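Ferkano Robotics Club - Meeting Minutes, Monday

Minutes taken by me again, since I was the last one to sit down. Corrections go on the club page, please, and not on my locker.

Started at 3:40 pm in the computer lab. The last minutes were read out fast and approved faster.

1. Old business

The Malinari Kitchen Challenge entry form is in. We are signed up for the simulation division only, like we voted in December. A few people still want to build a real arm for the spring (I'm one of them!), but the parts list came to $1,560 and we have $164, so that conversation lasted a minute and a half. Moved to the fall.

The club page still has last year's schedule on it. The web group said they'd fix it by next meeting. I am writing that down with great interest.

2. Money

$164 in the account, as above. The bake sale form is approved and we have the table outside the gym. We need bakers more than we need sellers, so please sign up for an item this time and don't just write "something with chocolate." Somebody also asked if we could order club shirts out of the balance. Vote was no, but I think it was a sad no.

3. Simulation team report

This was most of the meeting. The team has been working in Tseng, which is what we're calling our copy of the kitchen world (the name came from a folder and it stuck). The task for the Malinari qualifier is pick and place: get the arm to an object, close the gripper on it, carry it to the target spot and let go without throwing it across the room. We're practicing with the orange egg shape first, then moving on to the boxier stuff.

They did 103 practice runs over the break and since then, and logged every one of them. I was impressed and said so, and they asked me to put that in the minutes.

Main points from the report, as best I could keep up:

The approach is still the shaky part. When the gripper comes in at an angle, one finger can get to the egg before the other and give it a nudge. The driving group wants to slow the arm down for the last stretch. The code group says slowing down costs us time on the clock and would like to fix the angle instead. We went back and forth on this for a good while and ended up agreeing to try both on the same set of start positions and compare.

The wrist view is hard to drive from. You get the fingers and whatever happens to be behind them, and if you swing the arm the wrong way you can end up staring at wall tile with no idea where the counter went. I tried it for five minutes and got completely lost - it was great. The team wants a second window open with a room view for practice. We need to check the rules on whether that's allowed in the qualifier, and I said I'd write to the organizers.

Colors and surfaces in the kitchen change from setup to setup. One of the ninth graders asked if that was a bug. It's on purpose, the idea being that our code shouldn't count on the counter being a certain color. We had some old code that did exactly that. It's been taken out, and there was a short moment of applause.

The Irnik laptop is the only one that runs the full kitchen without choking. We talked about dropping the texture quality on the others so more people can practice at once. Agreed to try it on two machines before touching the rest.

4. Practice schedule

Lab time is 3:30 to 5:00, same as before. Drivers get the first half, coders get the second. If you are a driver and a coder (we have three of those now) you pick one per day, because last week got crowded around the good laptop. Log your runs in the shared sheet, the bad ones too. A run where the egg ends up on the floor is still a run, and the code group needs those more than the pretty ones.

New members can shadow a driver for a week before they get their own slot. We have 24 people on the list now, so please show up for your slot or give it away.

5. Things people agreed to do

Simulation team: slow approach and angle fix, same start positions, results at the next meeting.
Code group: clean up the gripper settings file and write down what each number does, in words.
Web group: the schedule. Please.
Me: email about the room view, book the lab, bring the extension cord back from the art room.

6. Other stuff

The middle school asked if we'd do a demo for them. Everybody liked the idea. We'd let them drive the arm for a couple of minutes each and have the egg as the target. No date yet.

Somebody wanted to name the egg. We ran out of time and I'm told there will be a ballot.

Meeting ended at 4:55 pm. Next one is same day, same room, and I'm not bringing the snacks again.

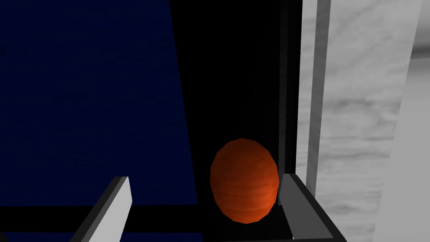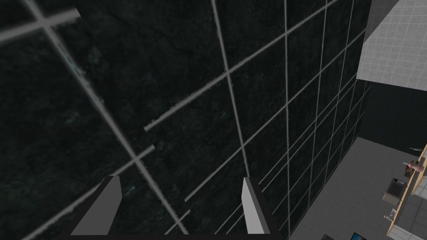
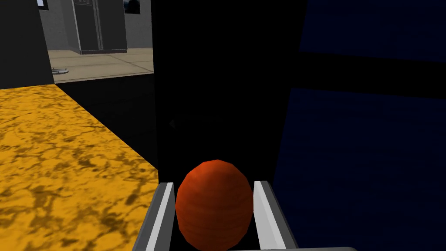 Views from the gripper in the simulated kitchen. The egg is between the fingers in the first and third.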